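May 28, 2024 – hand swap, upper drum

Second go at the old hand versus the new one on the humanoid, same job as before: reach into the top drum, get hold of one small item, bring it back over the rim and drop it in the basket. Bit-na Kwon was on teleop for the first half and I took over after lunch (my elbow work is still awful, hers is lovely to watch).

The Durton hand went on first. 85 grasps logged, which is more than I thought we'd manage before the battery swap. It's strong and it's quick to close, but the thumb comes across so late that thin cloth gets pushed along the drum wall before the fingers have anything to close against. On socks it's fine. On anything flat I kept ending up with a pinch between two knuckles, and then losing it on the way out!

Swapped to the Tranham after that. Five screws and one connector, and I still managed to trap the connector the first time, so please look before you tighten. The controller wanted its finger zeroes again as well – do that with the arm hanging down, not out in front, or the wrist sags and you chase the offset for ages.

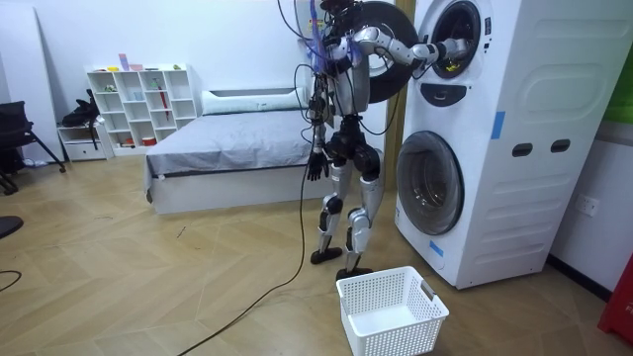 The approach is the bit that needs the most thought, whichever hand is on. If the torso starts too square to the machine the elbow runs out of room and the forearm comes in at a silly angle, and then the back of the hand scrapes the rim. Bit-na's trick is to set the feet first, lift the shoulder well above where it feels sensible, and only then straighten out. I've copied her start pose into the shared folder as pose 4, so use that one and leave my earlier ones alone.

Tranham notes so far: slower to close, much kinder on thin stuff, and the fingertip pads really do grip. The current limit was set to 3,000 on the index finger and I'd happily leave it there. Little finger does next to nothing. I did get one nasty buzz from the wrist when I held a grasp too long, and it went away on release, but I've written it on the fault sheet anyway.

Camera: the Semaan wrist unit loses the item as soon as the hand is properly inside, too dark and too close. Tried it with the exposure up and got a lovely bright blur. Going by the head view plus feel for now.

To do
– ask Tramico about a shorter thumb linkage for the Durton
– rerun flat items with pose 4, both hands, same operator
– try the small light on the Semaan mount
– tidy the wrist cable before the next swap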